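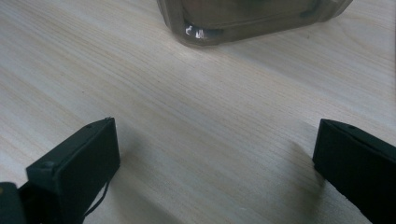
Zwischenbericht an die Stiftung Beltelau
Projekt: Digitales Archiv astrologischer Kalender, Sammlung Pisharody
Stand: 2019-09-01

Wir sind mit der Erfassung weiter, als der Antrag für diesen Zeitpunkt vorsah, und das freut uns riesig! 1.341 Kalenderblätter sind inzwischen verzeichnet, dazu 8 handgeschriebene Ephemeriden, von denen im Antrag noch gar keine Rede war. Zwei davon enthalten Randnotizen zu Mondknoten, die wir so noch in keinem Druck gefunden haben.
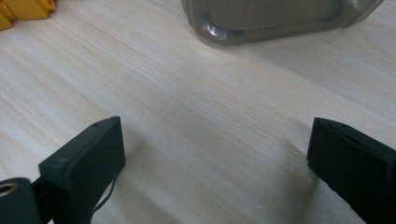 Lesezeit: 2 Minuten

Im Juni haben wir die Schlagwortliste umgestellt. Tierkreiszeichen, Häuser und Aspekte stehen jetzt getrennt, sodass man endlich nach »Saturn im vierten Haus« suchen kann, ohne jedes Saturnblatt zu bekommen (ein Traum für alle, die vergleichend arbeiten). Die Datenbank Clandell läuft stabil. 200 Blätter müssen wir noch einmal durchgehen, dort sind siderische und tropische Angaben vermischt.

Der Lesenachmittag in Dimlow war wunderbar besucht, und aus den Gesprächen kamen einige sehr brauchbare Hinweise zur Datierung.
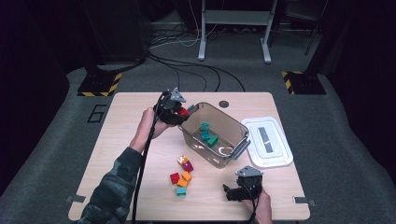 Ravindran Bhat merkte dort an, die Umrechnung der älteren Mondkalender solle unbedingt mit angegebenem Ortsmeridian erscheinen, sonst seien die Aszendenten kaum nachzuprüfen.

Das übernehmen wir gern, das Feld ist bereits angelegt. Vom Sachmittelposten sind noch 500 Euro frei, die wir mit Ihrer Zustimmung für säurefreie Mappen verwenden möchten. Als Nächstes folgen die Transitdeutungen, Buchstabe A bis F.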